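3.2 Where people put the tray

Our second question was smaller than the first and gave us more trouble. Residents of the Atstead flats were asked where in the home they keep the thing they use to hold keys, coins and mail. Most had a firm answer. Fewer had an answer that matched the floor plan they had drawn for us 10 minutes earlier. We kept both versions and coded them separately, a decision we came to regret in January.

Color was recorded only when the resident brought it up. Green came up a lot, usually with an apology. 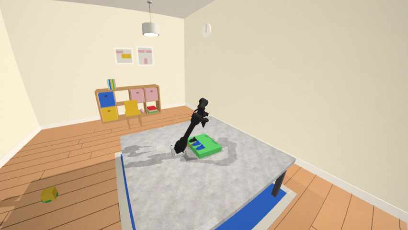 3.3 Surfaces and what they are for

Following Leemans, we treat a table as a surface with a declared purpose and a real one. The declared purpose is dinner. The real one, in the diaries kept by the Teltus group, was mail, chargers, and a jigsaw that outlived two tenancies.

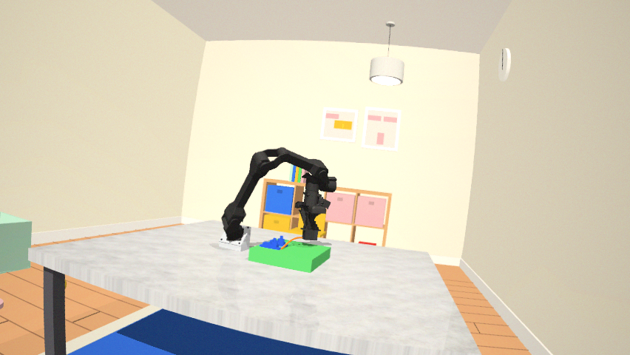
Storage near the table changes this less than furniture catalogs suggest. Diary entries from homes with shelves within reach were as full of complaints about clutter as the rest - in one case more so, the shelves having been filled first. A wooden unit against the back wall with a table standing out in front of it, as in Figure 5, is the layout residents sketched most often when asked for a tidy room. It is also the layout they most often said they already had. We did not visit to check, and the ethics board was pleased about that.

3.4 Limits of the diary method

The Erus diary allows 840 characters per entry, a limit chosen for a different study of different people. Residents with a grievance ran into it quickly and carried on in the margin. We transcribed the margins.

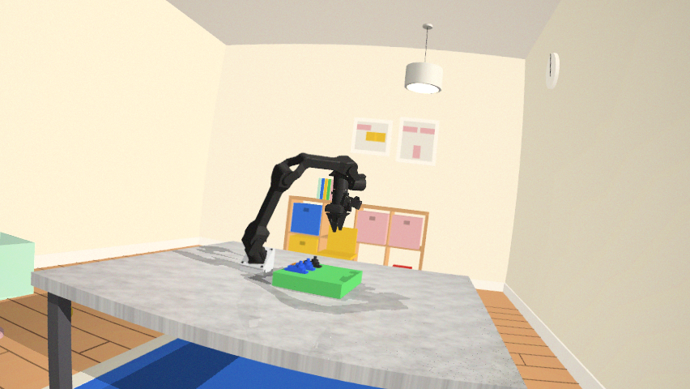 Figure 5. Table and surroundings, rendered view.

Ineke Prins, commenting on an earlier draft, objected that a diary about clutter is itself one more item on the table, and that we should have asked where the diary was kept. She is right. The follow-up form now includes the question, and the early replies mostly say "on top of the mail."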